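Fruit, all day long

July 27, 2023

So we crossed 601 demonstrations this week and I celebrated by eating a peach in the parking lot!

If you're new to the blog, my job at the moment is driving two robot arms through a produce display, over and over, so that a model can learn from what I did. We call each run a demo. A good one takes me 30 seconds now. Back in February, when Wanda was teaching me, I could spend that long just getting one finger behind a pear.

The target is 2000, which sounded silly when Bartosz wrote it on the whiteboard and sounds a little less silly today. He threw out 136 of my early ones, mostly because I'd hover over the bin while making up my mind. The model picks up dithering just as happily as it picks up grasping - so you decide first, then move. 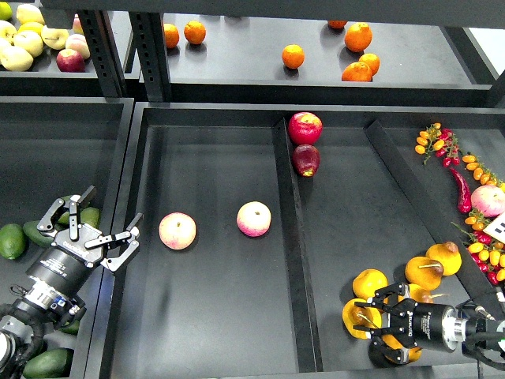 Pears are still my least favorite. The skinny end tips away the second you nudge it, and then you're chasing it into its neighbors. Avocados I love. Oranges are fine too, as long as I come straight down on them.

Tomatoes on the vine are a whole other story, and Wanda and I disagree about them (she grabs the stem, I go under the bunch). Bartosz wants both ways in the set, so we each keep doing our own thing and grumbling about it.

Next week we shuffle the bins and I get to be slow again.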